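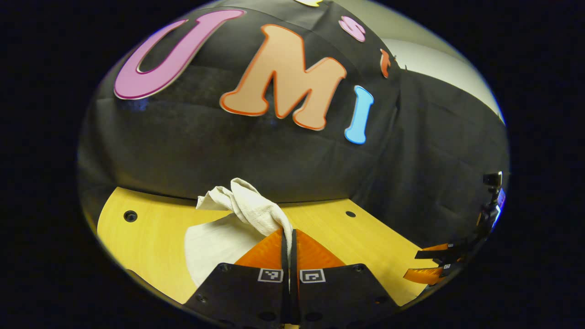
Cut-out letters on black cloth, behind a light wooden tabletop.

Kurivard Black Display Backdrop

Price: $85
Sold as: single panel, hemmed on all sides
Colour: black only
In the bag: one panel, two spring clips, care card
Frame: not included
Page updated August 2024

We sell three black backdrops and this is the one we argue about most. It costs more than the Bozkurt and does the same basic job, which is to hang behind a table and stop people looking at whatever is behind the table. If you run one market stall a year, buy the Bozkurt. A dark bedsheet will also get you through a Saturday-style craft fair if you own an iron and the lights are kind.

Where the Kurivard earns some of its price is weight. It hangs straight sooner than the thin ones do, and pins go through it without leaving a row of bright dots when the sun is behind you. Lettering in pale colours reads well against it. So would lettering on any decent black, and the maker's claim that theirs "makes colours sing" is one we would leave on the box.

Wrinkles

The packaging says crease resistant. We kept one folded in its bag through June and it came out with every fold showing. A steamer fixed most of it. Hanging it overnight fixed less than we'd been told it would. If you care about a flat background, roll it on a tube and ignore the bag, which is too small anyway.

If you want it draped, with soft folds down the sides, the creases matter a lot less and you can skip the steaming. 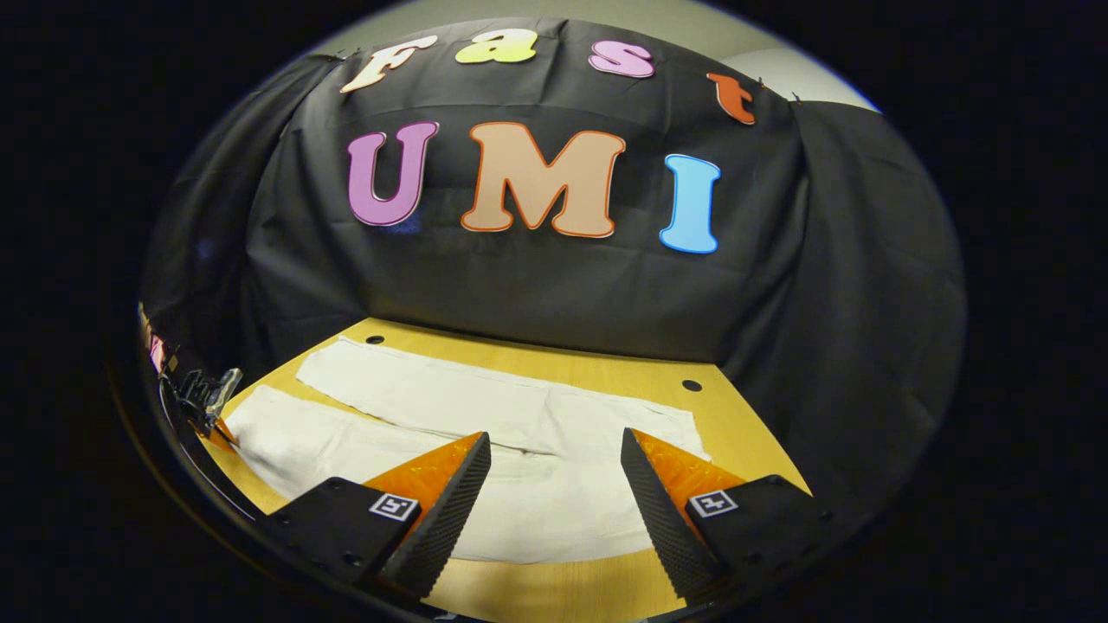 "Fast" in lower-case style after a capital F, with "UMI" in larger capitals underneath.

Attaching letters and signs

Card and paper letters go up best with pins. Removable putty holds for a while and then leaves a grey smear that takes dish soap to shift. Double-sided tape we can't recommend at all – it pulled the surface fuzzy on our shop sample and that patch now catches the light. Lay the letters out on the floor first, because old pin holes close up only partly.

Heavy signs should hang from your frame. The hem is single stitched and we have had returns.

About those clips

Two clips come with the panel and two is not enough. We use 4. Enar makes a better one with a rubber pad, sold separately, and we wish the maker would either include those or leave clips out and drop the price.

Fading

The care card promises 1,000 hours of daylight before any fading. We have no way of checking that and we doubt many customers do either. The panel in our front window has gone slightly brown along the top edge. Indoors we've seen no change.

Care

Cold wash, separately, at least the first time. The dye runs.
Line dry in shade.
Cool iron on the back only.
Lint roller before every use. It collects pet hair from rooms with no pets.

What else to look at

Bozkurt Light Panel: thinner, cheaper, fine indoors with a wall behind it.
Cloltton Heavy Drape: better black than this one, far too bulky to carry on a bus.
Enar Padded Clips: fit all three.

Returns accepted unwashed and unpinned, with the care card. Cut or taped panels can't come back.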